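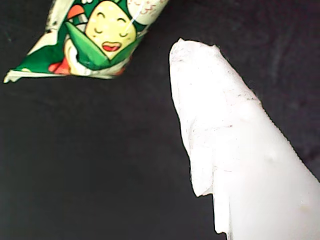 A snack wrapper and one of the white gripper fingers used in the handling demonstration at the Plunex open day.

The Plunex workshop in Trirnbridge opened its doors to the public on 2018-08-09, and by the close of the day 1286 visitors had signed the register at the front desk. Many were families from the neighborhood. Others came from packaging firms and technical colleges, and several groups had arranged their travel as early as March.

The longest line formed at the tabletop handling station, where the institute presents its work on small household objects. Delia Munteanu, who directs the program, explained to each group that a light, creased wrapper is among the harder things a machine can be asked to hold. It has no fixed shape. Its surface is shiny, and its edges move when touched.

"A steel block is the same block every time," Ms. Munteanu told one group. "A wrapper is a new object whenever it is put down."

The station is the public part of a project named Plerard, which began with rigid parts and has since moved on to film, paper and tape. Its records hold 3253 handling attempts, of which 2790 were carried out with everyday items from homes and offices. Oskari Rantala, the engineer responsible for the records, said that each attempt is kept whether or not the object was picked up. Failed attempts are reviewed on Monday mornings by the full team.

Visitors were invited to propose a layout for the table and to discuss which item should be handled first. Younger guests tended to favor the wrapper - older guests more often asked for the tape.

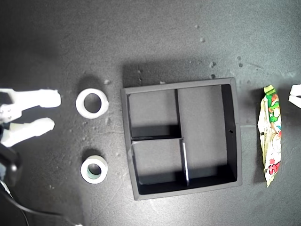 Can a member of the public visit the workshop outside the open day?
Group visits are accepted by written request to the Plunex education office, which replies with a date and the safety rules for the workshop floor.

The afternoon program moved to the lecture room, which seats 375. Esko Riihimäki spoke on the design of gripper fingers and on the wear that comes with long use. Hanne Heiskanen then took questions, most of them on cost and on the kinds of work such machines may take over in sorting centers. She said that the institute does not expect to offer a finished product and that its findings will be shared with partner workshops, beginning with the one in Zepeda.

The register has been passed to the education office, and visitors who left an address will receive the program for the next open day by mail.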